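### 4.2 Grasp verification from the wrist view

The planner of Canard gives a grasp pose, but it does not tell us if the object is held well after the fingers close. In the first version we used only the finger width for this decision. This was not enough for round parts, where a small change of the contact point gives almost the same width. We therefore added a second check, which runs on one wrist image taken after closing and before the lift command.

The check has two steps. First, a fixed mask removes the pixels of the housing and the finger, because their place in the image changes very little for a given width. Second, a small network segments the held object in the remaining region and estimates the direction of its long axis. We trained it on 3,000 wrist images, labeled by Oanh Hà and Tài Khổng with the Vuner tool. Another 271 images were kept for testing.
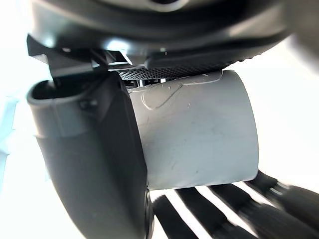 **Figure 4.** Wrist view with a light gray cylindrical object in the grasp. The long axis is roughly horizontal, and the background is overexposed.

Two difficulties can be seen in Figure 4. The background is nearly white, so automatic exposure is not a safe choice, and in later recordings we fixed it by hand. The surface of the cylinder also has scratches, dark specks and glossy curved streaks. Our early edge-based method often followed such marks – especially curved ones – and returned a wrong axis. The learned segmentation is less sensitive to them, but it still needs a visible part of the outline on the side away from the finger.

The controller waits up to 200 ms for the result. If no result arrives in this time, or if the axis differs too much from the planned one, the fingers open and the planner is called again with the last pose excluded. The threshold was selected on a separate set of 555 grasps and was the same for all objects in Section 5.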